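Nurkance / Blog / Robot club, month two

Robot club, month two: plates, corn and a lot of waiting

October

So I said I'd write more often and then I vanished for weeks, sorry! Blame the robotics class. I signed up for it thinking it would be a light elective, something fun next to thermodynamics, and it has eaten every free evening I own. I'm not even mad about it.

Quick catch-up if you're new. The class meets twice a week and then there's the club, which is mostly the same people in the same room with more snacks. At the end of the term everybody enters the Dakby, our in-house competition, where each team gets a kitchen-type table and has to get an arm to do a set of chores on it. Pick things up, put things down, don't break the mugs. It sounds so easy when you say it out loud. My team is called Yang (long story, it was a typo on the sign-up sheet and we kept it) and our big rivals are Skarar, who sit by the window and always look like they slept.

What I had in my head before I started was a lot of math and code, and yes, there is some of that. Most of what we do, though, is teaching by showing. You guide the arm through the chore, it gets recorded, you put everything back and you do it again. And again. We need 100 good runs of each chore before we're allowed to train anything, and so far we have nearly 80 of the plate one. A run counts as good if the arm ends where it should, nothing falls over, and you didn't stop halfway to scratch your nose. I've lost more runs to my nose than I'd like to admit.

The first two weeks I was terrible. I moved the arm like I was trying to sneak up on the dishes, super slow, with these little pauses while I made up my mind. Our instructor watched the playback with me and said the robot was going to learn to hesitate exactly like me. Which is so embarrassing?? You could see it, too. Every pause I made was sitting there in the recording. So now I practice the whole move in the air first with my own hand, like a crazy person, and then I do it for real in one go. It helps a ton.

The other thing I've learned is that the boring stuff eats most of the time. Moving things back to their starting spots, for one. We used to put everything in exactly the same place each run, very proud of our neat setup, and then we tried our first little practice model and it could only do the job if the plate was in that one spot. Move it a couple of inches and the arm went for thin air with total confidence. I laughed until I had to sit down. So we shuffle things now between runs – swap the plates, turn the tray, slide the rack over – and we write down which layout we used in a shared notebook that has coffee on every page.

And picking the objects is its own sport. Plates are fine once you get the angle. Mugs are mean, mainly the getting-them-on-the-hook part. The corn is my favorite and I will fight for it. It's bumpy and long and it rolls if you look at it wrong, so you have to come at it from straight above and close the fingers across the middle. Skarar dropped corn from their list in week 3 and I feel very smug about that.

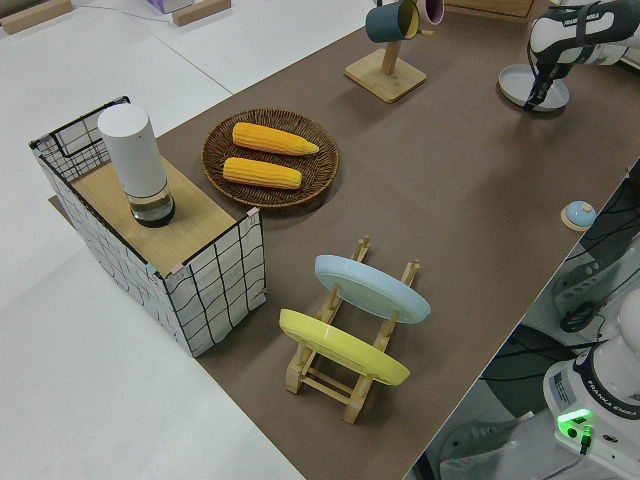
The chore I'm dreading is the bell. In the Dakby rules you have to ring it at the end to say you're done, and you get 5 points just for a clean ding, so of course everyone wants it. Trouble is, you have to push down enough to make a sound and then stop, and I'm either too gentle (silence) or I shove it across the table. One of my teammates has the touch for it, so right now the plan is that all our bell runs are theirs and I stick to vegetables and dishes. I'm okay with that. Mostly.

We also had a big argument about order. I wanted to do the plates first while there's lots of room to move, half the team wanted mugs first to get the scary part over with, and we went back and forth until the building lights clicked off at 10 pm and we were arguing in the dark. Plates first won, by the way.

Next up is finishing the last of the plate runs and then we start the training overnight, which means I get to wake up and check my phone like it's my birthday. I'll post how it goes, even if it goes badly. If any of you have done a class like this, please tell me your bell tricks in the comments, I'm serious, I will try anything!

Filed under: school stuff, robots
Older post: My bike is fixed (again)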